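Sun 14 September

Bench 2, left arm. Wrist fault again, this time with a real crunch. Writing it all down now before I forget the order of things.

Short version: gripper closed on nothing, controller thought it had a part, arm drove down, fingertips hit the table. Protective stop did NOT trip on first contact. It tripped on the second one, which was harder. No one near the arm, no one hurt. One cracked fingertip pad, one scuffed table. Could have been a hand.

What I was running: the clip pick sequence, same as Friday's, Joten gripper on the short adapter, Fedis controller, the build from last week. Speed at 40 percent. Had done 5 clean cycles and was getting ready to put it up to 60. Glad I didnt.

Cycle 6:
approach ok
descend ok
close. Fingers went all the way shut, I watched them
controller says OBJECT HELD
lift, fine
move to place, fine
place descent, and here it keeps going past the place height
first contact, soft, a tap. Arm stalls a hair and pushes on
retry logic kicks in (!!) backs up a little, comes down again
second contact, bang, protective stop

I had my hand on the e-stop and still didn't beat it. Reaction time from "huh" to pressing was way too long, the arm was already stopped by the time the button went down. Note to self, the button is not a plan.

Fault code on the pendant was 179. Looked it up in the Fedis list, it says "joint torque deviation, see axis log". Axis log was full and had stopped writing at cycle 3. So we have no torque trace for the event. That's its own problem, see below.

First guess was the torque limit got reset. Checked, it hadn't. Limits file same as the copy in the cabinet, line by line.

Second guess, payload. This one I think is it. When the controller believes it's holding something it swaps to the "held" payload profile, and the held profile still has the numbers from the Trolham fixture job back in May. That thing was a heavy lump of steel. So with nothing in the fingers the arm is compensating for a big weight that isn't there, and the collision threshold widens with payload. A light tap on the table sits inside the window. Arm thinks the tap is part of the job.

Tested that with the arm high up, foam block clamped to the table, speed at minimum:
held profile OFF, pushed into foam: stops right away, nice and soft
held profile ON, old Trolham numbers: squashes the foam a lot before it stops
held profile ON, payload set to zero: stops right away
Repeated all three, same result. Pretty convincing to me.

Third thing, and this is why it got there in the first place: false OBJECT HELD. The Joten reports held if motor current goes over the threshold before the timeout. It does not look at finger position unless you tell it to. Fully closed, fingers press on each other, current goes up, "held". There's a min width setting for exactly this and ours was at 0. No idea if it was ever anything else. The config history only goes back to the reinstall.

So the chain:
1. missed the grasp (why? see next)
2. finger on finger read as held
3. wrong payload loaded
4. wider collision window
5. place height worked out from a part length that wasn't there
6. retry on contact, with nothing asking what the contact was

Any one of these being right and I'd be writing about something else today.

Why did it miss. Clip sat lower than the taught pose expects, I think. The acrylic stands can be upright or flat and the program was taught with them upright. Flat, the clip is down near the tabletop and off to the end of the strip, so the grasp height is wrong and so is the approach direction. Fingers close above it. Clear acrylic on white is also about the worst thing you can give the depth side. It gets the tabletop through the plastic and calls that the surface. The clips are pale too. The tan and dark brown discs come up well, the green leaf shapes so-so, and the strips hardly at all.

Went back to the wrist view with the stands flat and the arm stopped, to look at clearances with my own eyes and not the depth map.
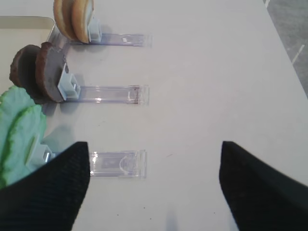
The retry is the part that bothers me most. I wrote it (yes, me) to get over the problem of parts snagging a little on the way in. It was meant for insertions. It ended up in the shared motion block, so every place move has it, including ones over bare table. A retry after unexpected contact should never be automatic when there's a person allowed inside the line. Pulled it out of the shared block this afternoon. If the insertion job needs it, it goes in the insertion job and gets its own force cap.

Damage check:
- left fingertip pad, hairline crack near the tip. Swapped, old one bagged and in the drawer with a tag
- right pad looks ok, kept it
- table surface scuffed, cosmetic
- wrist camera bracket, checked tight, didn't move as far as I can tell. Redo hand-eye cal anyway before trusting any pick
- listened to the wrist joint through full travel, slow. No noise. Doesn't prove much
- adapter bolts: one had backed off a bit. From the hit or from before? Can't say. All retorqued and paint marked so next time we'll know

Changed today:
- min width set to 5 mm. Our thinnest clip is 6, so it's tight but it works. Empty close now reports NO OBJECT, tried it over and over, right every time
- held payload profile zeroed, Trolham numbers moved to their own named profile so no one loads them by accident
- retry out of shared block
- place descent has a hard floor above the tabletop now, in the controller and not in my script
- speed cap locked at 40 until signed off

Not changed and still open:
- axis log filling up silently. It should refuse to start a run if it can't log. Or at least yell. Sent a note to Fedis support with the fault code and the config dump, no answer yet, weekend
- whether the collision window ought to widen with payload at all on this bench. The Ferrand arm next door has it fixed and no one complains
- NO OBJECT handling. Right now the program just stops and waits. Fine for this week
- taught poses for flat stands. Need their own set, or jog it every time, or we agree stands always go upright. I'd vote for own set
- matte tape on the strip edges for the depth side? Cheap, try it

Checked the other bench's config while I was at it. Min width 0 there too. And same retry block. Locked it out, tag on the pendant. PLEASE don't take the tag off because you need five minutes on it. It'll do the exact same thing, it just hasn't missed a grasp at the wrong moment yet.

Rule until further notice: nobody inside the yellow line with the arm powered, either bench, any speed. I know we've all been leaning in to nudge parts between cycles. I did it twice this morning, on cycles 2 and 4, and the bad one was 6. Don't love that.

Near miss form filled in, copy in the binder, original in the office tray. I put "equipment damage, potential for injury". Someone will ask if "potential" is too strong, it isn't. Fingertips come down hard enough to crack a pad.

Re-test order for tomorrow:
a) clear the axis log, confirm it's writing, confirm it's STILL writing after a few runs
b) foam test again from a cold start, both profiles
c) hand-eye cal
d) empty close check, then with a clip, then with the dark discs which are crumbly at the edge and might shed bits onto the pads
e) one pick, upright stand, minimum speed, me on the pendant and somebody else on the e-stop
f) same with stand flat, only if e) is boring

If anything in a) to c) is off, stop there and leave a note on the bench, don't go on to the picks.

Ran out of spare pads after the swap. One left in the Joten box but it's the old shape, doesnt fit the short adapter. Ordered more. Arm is powered down at the wall, brake on, key is in the cabinet.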